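Gridgate Shared Studios
Minutes of the members' meeting held 18/02/2021
Held by phone and in the front room at Kettle Building, with the windows open.

Present: 12 members, including the chair and the minute taker. Two studios sent word that they could not attend and asked for their notes to be read out under the items on heating and dues.

1. Minutes of the last meeting

The October minutes were read. One correction was made: the loading door is on the alley side of the building, not the street side. With that change they were approved.

2. Matters carried over

The lock on the rear stairwell has been replaced. New keys are in the office drawer in envelopes marked by studio. Members who still hold the old key can throw it out.

The leak over the corridor by the slop sink has stopped for now. The owner's roofer came, put down a patch and said the whole section will need to be redone when the weather is warmer. No date was given. The bucket stays where it is. Whoever finds it more than half full is asked to empty it and write the day on the sheet taped to the wall.

The request for a second mailbox was turned down by the post office. The chair will not take it further unless members ask.

3. Heating

Ravunico, the heating firm, sent a written report after their visit. The boiler is sound. The two radiators at the north end are not getting enough flow, and the valve on the riser is seized partly shut. They quoted $500 to replace the valve and bleed the system.

The note from the textile studio was read. They have been working in coats and have had to stop sewing early on several evenings. They are in favor of the repair and want it done before anything else in the budget.

The note from the bookbinders was also read. They are in favor of the repair but think the owner should pay for it under the lease. There was a long discussion on this. The lease says the owner is responsible for "the heating plant" and the members for "fixtures within the premises." Members did not agree on which of these covers a riser valve. The print studio said the same question came up over the hot water line some years ago and the owner paid half in the end.

Agreed: the chair will write to the owner and ask for the full amount. If there is no answer in 9 days the work will be booked anyway and paid from the reserve, and the question of who owes what will be settled afterward. One member voted against.

Space heaters were raised under this item. The rule is still one heater per studio, plugged straight into the wall. An extension cord was found running under the hall carpet from the frame shop to the empty studio. It has been taken up. The frame shop said it would not happen again.

4. Booking system

Members have been using Sikura to book the kiln, the large press and the freight elevator since the fall. Comments were mixed.

The elevator bookings work well. The kiln bookings do not, mainly because a firing runs longer than the longest slot the system allows. The ceramics studio has been booking two slots end to end, and the second one was taken by someone else on one occasion while the kiln was still at temperature. No damage was done, but the shelves were left waiting in the hall overnight and people had to step over them.

Agreed: the kiln will come off Sikura and go back to the paper calendar by the kiln room door. The press and the elevator will stay where they are. The minute taker will send out instructions again for members who have not been able to log in. Passwords should not be written on the whiteboard.

A member asked whether the system could send a reminder the evening before. It can, but each member has to turn this on under their own account settings.

5. Dues and accounts

The balance was read out. Dues are paid up except for one studio, which has made an arrangement with the office. The electric bill was higher than the same bill last year, even though fewer people have been in the building. The kiln and the space heaters probably account for most of it.

It was proposed that ceramics pay a firing fee on top of dues. Ceramics said they would accept a fee if it were based on the meter reading and would not accept a flat amount. The sub-meter on the kiln circuit has not been read since it was put in, so there are no figures to work from yet.

Agreed: ceramics will write down the meter reading before and after each firing until the next meeting. No fee until then.

The paper supplier has asked for orders to be grouped. The print studio will collect requests and place one order of 128 sheets, split by the members who want them. Names to the print studio by the end of the month. Payment is due when the paper arrives, not when it is picked up.

6. Use of the building

Occupancy limits remain as posted at the front door. Masks in the corridors, the kitchen and the elevator. Inside a studio it is up to the people who rent it.

The kitchen was discussed at some length. The following was agreed:

The refrigerator will be emptied on the last day of each month and anything without a name and date will go.
The microwave may be used. It must be wiped after use.
No brushes, palettes or plaster tools in the kitchen sink. The slop sink is for this.
Mugs left on the windowsill will be put in the box under the counter.

The wood studio asked to run the table saw later in the evening during the next few weeks to finish an order. The neighbors on the alley side have complained before. Agreed that the saw may run one hour later than usual, with the alley windows closed, and that the wood studio will put a note through the neighbors' doors first.

The empty studio on the second floor has been shown twice. One person wanted it for storage only. Members felt that it should go to someone who will work there — the lease does not forbid storage, but the waiting list was set up for working studios. The office will go back to the list and start from the top.

7. Open studios

There will be no open studios this spring. Members discussed whether to plan for October or leave it for another year. Most wanted to plan for October and decide over the summer whether it can go ahead. The street banner is still in the basement and is in fair shape apart from one torn eyelet. The textile studio offered to mend it.

A member suggested an online version with a page for each studio. There was some interest. Each studio would need to send pictures and a short text, and past experience with getting texts from members was mentioned. Left open.

8. Any other business

The bike rack is full. Two of the bikes have flat tires and have not moved since last summer. Tags will be put on all bikes, and those still tagged a month later will be moved to the basement.

The smoke alarm in the corridor outside the print studio chirps. The battery was changed and it still chirps. Ravunico do not deal with alarms. The office will call the owner.

The first aid box is short of large bandages and eyewash. The office will restock it. Members who use something from the box should say so.

A question was asked about who signs for packages when the office is closed. There is no fixed answer. Members are asked to give the carrier their own phone number and not the office number.

Next meeting: to be set once the heating work has been booked. Notice will go out by email and be posted by the mailboxes.
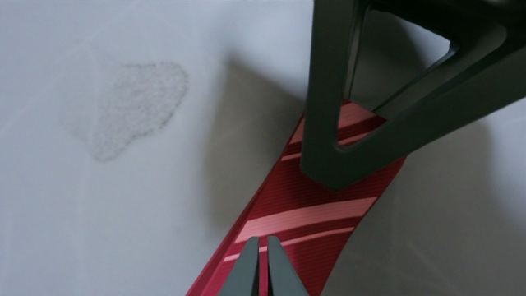

SHARED SPACES / TABLETOPS AND CLEANING

White worktops show everything, and a grayish blotch like the one on the left is what members have been complaining about. Whether a mark is a stain or just powder, wipe it with a damp cloth first and use the mild soap under the counter if that does not shift it. No bleach and no scouring pads. Straps, ribbon and other lengths of fabric should be rolled up and put away before wiping. Marks that will not come off go on the repair sheet in the office, with the studio name and the table they are on.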